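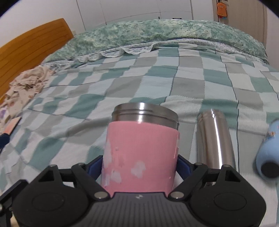 # Replacing the finger pads on the Katona hand-held gripper

Revised 9 June 2025

These notes are for the Katona with the navy-blue pads and the two linkage arms. The older Camamo model uses glued pads, so please do not follow this page for it.

We change pads after 2,000 grips, or earlier if the surface has become shiny. Painted cups and polished steel need good pads. If the object turns slowly while you hold it still, do not squeeze harder. Look at the pads first.

## What you need

- One pair of pads, Cleltura part 698
- The small hex key from the tool's case
- A soft cloth and a little alcohol
- A tray for the pins

Always change both pads together. One new pad and one old pad will pull the object to one side.

## Removing the old pads

1. Switch off the gripper and unplug the cable.
2. Open the fingers fully by hand. You should feel the same resistance on both sides.
3. Loosen the screw behind the left finger piece by two turns. It does not need to come out.
4. Slide the pad upwards, away from the linkage. If it sticks, move it gently from side to side. Do not use a knife, I have scratched one finger piece in this way and had to order another.
5. Repeat on the right.

## Cleaning

Wipe the black finger pieces with alcohol and let them dry. Then wipe around the pivot caps at the inner ends of the arms. Hair and thread from blankets like to collect there, and we work on beds and sofas quite often. Do not put oil on the pivots.

## Fitting and checking

Push each new pad down until you hear a click, then tighten the screw. Close the fingers slowly on nothing. The pads must meet along their whole length. If there is a gap at the top, one pad is not fully down.

Now connect the cable and run the zero routine in Bimasetti. Leave the fingers closed until the message disappears. With pads 698 the closed value should be under 40. When it is higher, open, close and run the routine again before you loosen anything.

For the last check, hold an empty metal cup upright and tilt the tool slowly to each side, over something soft. Write the date and the grip counter on the card. My last pair was fitted with the counter at 573.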